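How to Follow a Soccer Transfer Window Without Getting Fooled

By Róisín Dunne
Feb 18, 2020

The winter window has closed and the summer rumors have already started. If you follow a club closely, you will read a lot of stories between now and September, and most of them will come to nothing. This page explains how I sort them. You need a browser, a simple spreadsheet or a notebook, and a few minutes a day.

I write for the Drondlow supporters' page, and the steps below are the ones I use for our own transfer list. They work for a club of any size.

Step 1. Write down the squad first

Before you look at a single rumor, list the players your club already has. For each one, put down position, age and the year the contract ends. Most clubs announce the length of a deal when it is signed, so start with the club's own news archive. Where the length was never announced, leave the cell blank. Don't fill it in from a fan site.

Now mark every player with a year or less to run. These are the players most likely to be sold, renewed or lost for free. Last season 138 stories went into our list, and a large share of them concerned the same few players in the last year of their deals.

Step 2. Find the first source

Transfer stories get copied. One paper runs a line, other sites rewrite it, and by evening it looks like everybody is reporting the same thing. Open the story and look for phrases such as "according to" or "reports in Spain claim." Follow the link back. Keep going until you reach a story that doesn't credit anyone else.

That is the only one that counts. Enter it in your sheet with the name of the outlet and the reporter. If you can't find where it began, write "unknown" and move on.

An example from our list. When the winger Brennan was linked with a move to Fedberg, we were sent links to the story all weekend. Every link went back to one paragraph at the bottom of a match report, and that paragraph said only that Fedberg had sent a scout. A scout at a game is routine. We logged it as interest and left it there.

Step 3. Give each story a stage

I use these stages, in this order:

Interest. A club has watched the player or asked about him.
Contact. The clubs or the agent have spoken.
Offer. A bid has been made, accepted or turned down.
Agreement. Fee and personal terms are settled.
Done. Both clubs, or the buying club, have announced it.

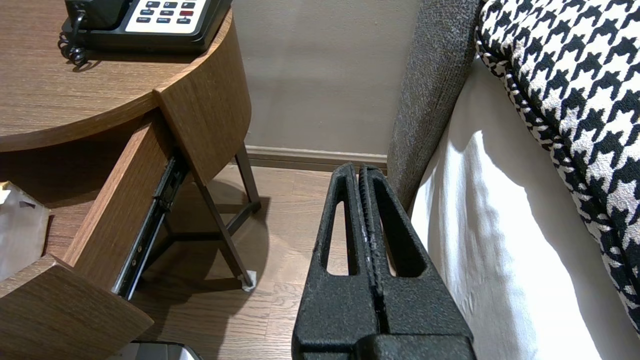
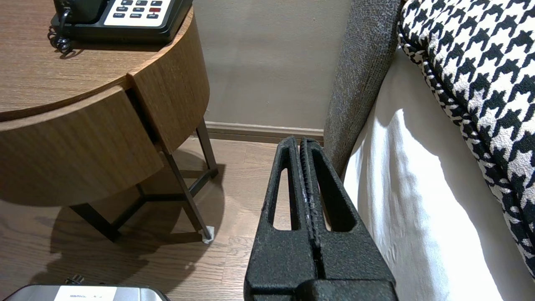
Read the verb in the story and match it to a stage. "Monitoring," "keen on" and "considering" are all interest. "In talks" is contact. "Set to sign" is harder, as some writers use it for an agreement and others for anything they feel good about. Read down to the details. If there is no mention of a fee, a medical or a contract length, put it at contact.

A story can move back a stage. Bids get rejected and talks break down. Change the entry when that happens, but keep the old line so you can see the history.

Step 4. Read club statements slowly

A statement from the club is worth more than a rumor, but read what it says. "The player is not for sale" often means not for sale at the current price. "We have received no offer" can be true while the agents are talking every day. "The player has informed us of his wish to leave" tells you the club wants the public to know who started it.

Copy the exact words into your sheet. Headlines tend to go further than the statement does.

The same goes for player denials. A player who says he hasn't signed anywhere has told you just that. He hasn't said he is staying.

Step 5. Check the money

Ask whether the buying club could pay. Look at what it has spent in the last 3 windows and whether it sold anyone. A club that has never paid more than 34 million for a player is unlikely to pay twice that for a backup defender.

Be careful with fees in general. One outlet may give the fixed fee and another may include every bonus. Currencies get mixed up too. Write the fee as reported, with the currency, and note whether add-ons are included.

Step 6. Score your sources at the end

When the window closes, go back through the sheet. For each reporter, count the stories logged at offer or agreement and how many of those went through. Don't mark anyone down for interest stories, as there is no fair way to test them.

Do this for two or three windows and you will have a short list of reporters worth reading. Mine has changed every year. A reporter who is excellent on one club can be poor on the next, so keep the scores by club.

A few notes on the sheet

Keep one row per story and one tab per window. We let ours run past 200 rows in a single tab one summer and it was a pain to search. Freeze the top row. Sort by player, then by date.

If you use the Jivton template, the stage column is a drop-down menu and the names have to match exactly. Rename "Complete" to "Done" in the settings tab before you start, or the totals won't add up.

Loans go in the same sheet with an L after the fee. If there is an option to buy, log the option as a separate row when it is used.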